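Stokon Tabletop Handling Project
Progress report to the Konstantinidis Fund, second reporting period
20th November

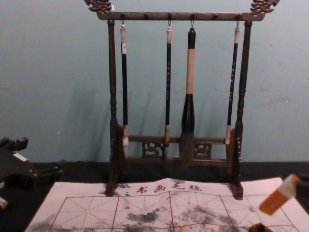
Figure 1. Brush rack task at the Brisstead workroom, chest camera view, with the rack standing on the practice felt.

1. Summary

Work in this period went almost entirely into recording demonstrations for the desk and craft task group. The grant agreement calls for 900 accepted demonstrations in this group by the end of March. At the close of the period we have 168. That is behind the schedule in our proposal, and section 4 sets out how we intend to make up the difference. Spending is within the approved budget and we are not asking for additional money.

The first training run on the new material has been completed. It was a check of the data pipeline and should not be read as a result.

2. Work completed

The desk and craft group covers objects that are light, hang or roll easily, and have a right and a wrong end. The calligraphy brush rack is the first task in the group. An operator guides the two arms through the task while the cameras and joint sensors record. Each demonstration covers one of the following: taking a brush off its peg, hanging a brush back on a peg, or moving a brush from one peg to another. The longer sequence, in which one arm steadies the rack while the other lifts a brush, was added partway through the period.

We chose the rack because the brushes differ a good deal in size. Slender brushes and a much larger one hang from the same bar, so a grip that works for one does not carry over to the next. They also hang freely and swing when touched. Our earlier block and cup tasks had nothing comparable, and the policy trained on those tasks has no notion of waiting for an object to settle.

Some pegs are left empty at the start of each demonstration so that the operator has somewhere to place a brush. Which pegs are empty changes from one demonstration to the next, following a list drawn up before the session.

The practice felt stays under the rack. It is printed with a red grid and has plenty of ink on it, and we decided early on to keep using it in that state. A clean mat would give the model an easier background than it will meet in an ordinary study or classroom. We will record part of the remaining set on other surfaces for the same reason.

Data handling moved to Flaka, our review and labeling tool, at the start of the period. Every demonstration is now checked there by someone other than the operator who recorded it. The reviewer marks the start and end of each grasp, notes which arm made it, and accepts or rejects the recording. Under the old arrangement operators reviewed their own work, and the acceptance standard drifted from person to person.

3. Problems met

Rejected recordings. A further 46 demonstrations were recorded and rejected in review. They are not included in the total above. The most common reason was a cord that slipped off the peg after the gripper had opened, with the operator ending the recording too soon to show it. Operators now hold the arms still for a short count before stopping. Rejections from this cause have fallen since the change, although we have not recorded enough sessions under the new rule to give a reliable rate.

Gripper fingers. The standard rectangular fingers are wide for work on the thin cords. Operators learned to grasp the brush by the shaft and tilt the loop over the peg, and this is now the written method. We considered ordering narrower fingers and decided against it for this phase — a change of hardware would split the data set in two.

Occlusion. The chest camera gives a good general view of the rack, but an arm working close to the camera can come between it and the task. The wrist cameras cover most of these moments. Reviewers flag any recording in which no camera shows the peg at the point of release, and these are rejected.

Lost time. The Brisstead workroom was closed for electrical work for longer than we had been told to expect. No recording was possible during the closure. The cameras had to be recalibrated afterward, and the first session back was discarded when the calibration proved to be off.

4. Plan for the next period

Recording will move from one station to two. The second station has been built and is waiting on a safety inspection. With both running, and with the longer shifts already agreed with the operators, we expect to reach the full number by the end of March. If the inspection is delayed past the first weeks of the new period, we will fall short and will write to the Fund at that point with a revised date.

We plan 4 more tasks in the group: rolling up a sheet of paper, capping a pen, setting a paperweight on a loose page, and closing a hinged box. Object lists for the first two are finished. The brush rack will continue alongside them until its share of the total is met.

A second training run will follow once the paper task is complete. We will hold back all recordings from one operator for testing, so that the model is judged on a way of moving it has not seen.

5. Decision requested

The proposal specified a single table surface for all tasks. We ask the Fund to approve the use of several surfaces, as described in section 2. There is no cost attached to the change.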